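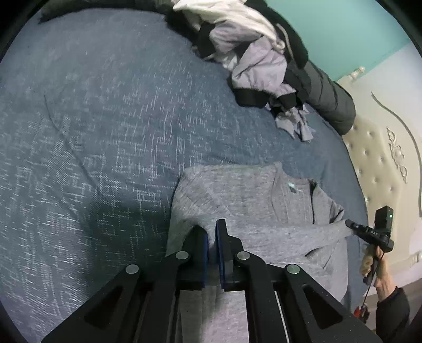
La pince sur le sweat gris, patins bleus presque fermés.

1/ Petit fil entretien de notre pince à main Grakbridge ! On commence par les quatre vis de pivot : un coup de tournevis à chacune, toujours dans le même ordre.

2/ Ensuite les patins bleus. Chiffon microfibre, zéro solvant, et on les change tous les 500 pliages. Sur du molleton, la différence de prise est énorme, j'adore !

3/ Dernier réglage, l'écartement à vide. Chez Stokach on était à 33 mm, je suis descendue à 22 : les plis fins passent enfin. Demain, les rails !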